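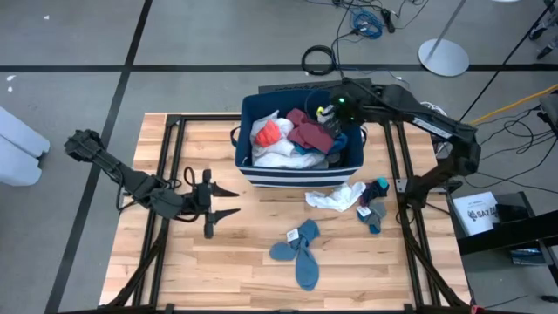
Tonight I finally finished draft two of the house rules for the laundry cell, and I'm writing this down before I forget why half of them are in there. Kiều Triệu has been after me since July to get them off my laptop and onto the wall, and she's right, they do no good where they are. The one we argued over longest was the reset rule. When the right arm has its gripper down in the navy basket and there are socks lying on the wood in front of it, it's so tempting to just lean in and straighten the pile! I've done it. Everybody on our floor has done it. So the rule now says hands stay outside the black rails until both arms are parked and the operator has said "clear" out loud, and a stray sock stays where it is. If the stray sock ruins the run, we mark the run and move on.

Kiều wanted the rule to cover the idle arm too, and at first I thought that was fussy. One arm is rummaging, the other is hanging there over the table with its fingers open, and your brain files the second one under furniture. But it has power the same as its buddy does. She made me stand next to it and say which one was going to move next, and I couldn't. Okay, fine, point taken. It went in as "an arm that is holding still is a live arm," her wording, and I like it better than the paragraph I had.

Then we got to cables, my personal soapbox. We have black tape lines on the floor and a perfectly good idea of what they're for, and then there are the cables, blue and yellow and black, going wherever they please on the far side of the table. I wrote that anything crossing a walking path gets covered or rerouted before the first run of the day. Kiều asked who checks. I said whoever opens. She asked who opens. We don't have an answer for that yet (the Setiawan shop has a sign-on sheet by the door and I may steal the idea outright).

I spent my whole lunch on the paperwork from Harnico, who did our risk review. It's good, I'm not complaining, but item 691 on their list is the color of the binder the list goes in, and I was eating a tuna sandwich and lost the will to live a little. What I want is 20 lines on a single page in big type. The long version can sit in the drawer for the people from Clondatov when they visit, they love a long version.

Things I still have to settle: whether clothes with tags on them count as "foreign material" (I say no, Kiều says it depends on the tag), what to write in the log when a gripper picks up a thing nobody asked it to, and how long a new person shadows before running a session alone. I put 2 weeks for that last one. Kiều put a question mark next to it and drew a little frowning face, so I guess we'll be talking about it.

Also the e-stop rule needs rewriting. I had "press it if there is danger," and the new guy from Nallen read it and asked me how much danger. Great question! I changed it to "press it if you're wondering whether to press it," and added that you never have to explain yourself afterward. He copied it onto his hand in pen.

It's 11:40 and I have to print this thing in the morning. Need to buy laminating sheets, and more tuna.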